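3. Data Collection

3.1 Setting and Scope

The examples used in this study were gathered at the Bodbridge laboratory over two collection periods, the first of which began in March. The purpose of the work was to assemble a body of grasping and placing examples with packaged household goods, recorded under ordinary working conditions and labeled closely enough to train the policy described in Section 4. Earlier sets available to the authors had been recorded with plain blocks and toy objects. Policies trained on those sets performed poorly when they were given printed packages, glossy wrappers and round containers that roll when touched.

The collection was planned and supervised by Li-hua Ho, who also wrote the operator instructions and approved each change to them. Operators worked in pairs. One guided the arm through the task, and the other started and stopped the recording, entered the outcome and reset the goods between attempts. Pairs changed places after every 30 attempts. This rule was introduced after the first week, when a review of the logs showed that the paths chosen by a single operator became very similar toward the end of a long session.

The final set, referred to as Plusterell in the rest of this paper, holds 1662 accepted examples. It is divided into a training part and a held-out part. The division was made by session, so that no session contributes to both parts. A division by single example was considered and rejected. Two attempts recorded minutes apart share the same lighting and often nearly the same layout of goods, and a test on such pairs would overstate what the policy had learned.

3.2 Goods and Layouts

Goods were bought from local stores and were used with their original labels in place. The list was drawn up to cover a range of shapes and surfaces, including bottles, tubs, boxes, soft bags and wrapped bars. Damaged items were replaced as needed, and the replacement was entered in the log under the same item number only if the label design had not changed. Where a maker had issued a new label, the item received a new number.

Layouts were drawn at random from a list prepared in advance. Each layout gives the starting place of every item and states whether the item stands or lies on its side. Lying items were given a larger share than they would have in a typical store or home. They are harder to approach from above, their labels may face in any direction, and they tend to move when a neighbor is touched. Operators were told to place goods by hand to within a finger's width of the listed position and to leave small errors uncorrected.

Close layouts, in which items touch or partly cover one another, were recorded in separate sessions. Resetting these layouts takes longer, and mixing them with open layouts had led to mistakes in the log during trial runs. The label for each close layout names the target item and lists the items in contact with it at the start. Contacts that arise later in the attempt are not labeled.

3.3 Recording

Each example consists of joint positions, gripper commands, a fixed overhead view and the view from a small camera mounted at the wrist. All streams were written by the Votmont recorder, which places a common time mark on every entry. Streams were matched after the session by nearest time mark. Attempts in which any stream showed a gap longer than the permitted limit were set aside.

The wrist view was given particular weight in the design. It moves with the arm and shows the goods from close by during the final approach, when the overhead view is often blocked by the arm itself. It also has known weaknesses. Parts of the robot fill a good share of the view, objects enter and leave at the borders, and fast motion smears the image so that small print on packages can no longer be read. Figure 3 gives one such view. The large white letters on the red label can still be made out in part, and appear upside down, while the smaller markings are lost.

Blurred views of this kind were kept. An early version of the set had been filtered with a sharpness score, and the filter removed most views from the faster parts of each attempt. A policy trained on the filtered version slowed down or stopped when it met blur during operation. Keeping the full sequence corrected this behavior in most trials, at the cost of a longer training time. The sharpness score is still stored with each view – it is provided as a separate field and may be ignored.

3.4 Labels and Review

Outcome labels were entered by the second operator at the end of each attempt, using four values: complete, partly complete, failed and void. A separate reviewer then watched the overhead recording and entered a second label without seeing the first. Where the two labels differed, the attempt was passed to the supervisor for a final decision. Void attempts, such as those in which a person reached into the work area, were deleted. Failed attempts were kept in a separate folder and are used only in the recovery experiments.

Item labels were treated with more caution. Reviewers were asked to name an item from the layout list and never from the wrist view alone. When a printed name could be read only in part, the reviewer recorded the text as uncertain. It was found during the first review that readers tend to complete a half-seen brand name from memory, and that two readers may complete it differently.

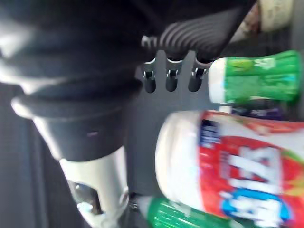

FIGURE 3

View from the wrist camera under strong motion blur. Parts of the robot fill the left half. Three hooks hang from the black ribbed part at upper center, and two green bottles and a large white container lie on their sides at right. The lettering on the container resembles "BLITZ" and is treated as uncertain.

3.5 Sessions and Exclusions

The set was closed on October 1, 2018, after 33 sessions. Examples recorded after that date are not included in any result reported here. A session was excluded as a whole if the wrist camera had been moved or reseated without a new calibration, even when the change could not be seen in the recordings. This rule removed 2 sessions from the first period.

Before each session, the operators ran a short check with a printed target placed at a marked point on the work surface. The measured position was compared with the stored value, and the session could begin only if the difference was within the limit given in Appendix B. The check was repeated at the close of the session. If the closing check failed, the recordings were held until the cause had been found.

The trial runs made before the first period were carried out with a different gripper, supplied by Lui, and are stored apart from the main set. They were used to test the recorder and to train operators. No trial run was used in training the policy, although the operator instructions in Appendix A refer to several of them by number.

3.6 Limits of the Set

All examples come from one laboratory and one arm. The lighting was that of an indoor work space, and no attempt was made to record under sunlight or in the dark. Soft bags are present in smaller numbers than planned, as many attempts with them were judged partly complete and did not meet the rule for acceptance. Results for this group should be read with care.

The paths in the set also reflect the habits of the people who guided the arm. Most operators approached lying bottles from the neck end, although the instructions left the choice open. The effect of this habit on the trained policy is examined in Section 5.2, together with the results for layouts in which the neck end was blocked.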